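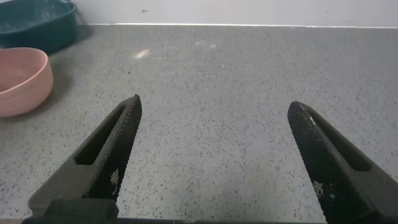 Gray speckled counter, teal plastic basket in the corner.

Counter and sink tips, the short version

Typed up fast before dinner, so excuse the order. Most of these came from my aunt Marilou Ambrosio, a few from the comments, couple I worked out the hard way.

Crumbs first, water second. Always. Dry brush or an old pastry brush, sweep into your hand, then the wet cloth. Wet crumbs turn to paste and you end up chasing them into the corner where the counter meets the wall.

Speckled counters hide everything. Nice when company comes, bad the rest of the week. Run your palm over it flat. You'll feel the jam before you see it. Or turn off the overhead light and hold a flashlight down low, sideways. Sticky spots show up right away.

Dish soap and warm water does most of it. A drop, not a squirt. Too much soap leaves a film and the film grabs dust. If yours already looks cloudy, wipe it with plain water two or three times and see if it comes back before you buy anything.

No vinegar on real stone. I know, everybody's grandmother. Fine on glass, fine on the faucet if you rinse, leave it off marble and limestone. Lemon too. Not sure what your counter is? Treat it like stone.

Dried egg, dried batter, dried oatmeal — lay a hot wet rag over it and go do something else for 5 minutes. Scrape with an old gift card. Don't use a knife, Maricel used a knife.

Grease by the stove: baking soda and just enough water to make it like toothpaste. Soft rag, little circles, rinse good. Don't let it dry on there, it leaves white dust in the seams and you will be at it all over again.

Coffee rings. Same paste, bit longer. Tea is worse than coffee, I don't know why.

Turmeric on plastic. Sunlight. Wash it, put it on the windowsill a day or two, fades on its own. Genalyn Lumanlan wrote in with that one and I did not beleive her until I tried it with my rice scoop.

Baskets and bins. Plastic ones, the kind with holes, get a gray fuzz in the holes. Soak in the tub, hot water and a scoop of laundry powder, then an old toothbrush. Dry upside down. I do all of mine together every October and once again in spring if I remember (I don't always). 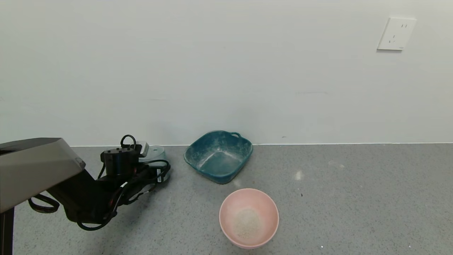 Lids go in a separate bin from the bottoms, standing up like files. Any lid with no bottom after a month gets tossed. I had a whole drawer of orphans, almost 300 it felt like, and not one fit the good soup container.

Under the sink. Take everything out, wipe, lay down a cheap tray before anything goes back. When something leaks it leaks in the tray. Spray bottles can hang by the trigger off a tension rod, frees up the whole floor of the cabinet.

White walls behind the counter get little specks and you can't tell what from. Try a pencil eraser first, white one not pink. Then a damp cloth. Melamine sponges work but they dull the paint, you'll get a shiny patch or a flat patch depending, so test down low behind the toaster.

Caulk line. If it's gone dark, twist some cotton balls into a rope, wet with bleach water, press it along the seam and leave it overnight. Windows open, gloves on. NEVER with anything else that has ammonia in it or vinegar in it. Rinse well in the morning. If it's still dark the mold is behind and you have to cut it out and redo it, sorry. Gerardo Dela Peña did ours in an afternoon but he's fast.

Sponges — I quit them. Got 6 cotton dishcloths, new one every morning, all of them go in with the towels. No smell.

Drain smell: boiling water is hard on plastic pipe so use hot from the tap. Half a cup baking soda, let it sit, run the tap a good while. Then clean the stopper. It's usualy the stopper.

Cutting boards, wood. Coarse salt and half a lemon, scrub, rinse, stand on edge so both sides dry. Lay it flat and it'll cup on you. Oil when it looks thirsty.

Added 7/29/18: Zdenka Berisha asks about rust rings from cans. Baking soda paste, leave it on a half hour, rinse. After that put the can on a jar lid.

More when I get to the freezer.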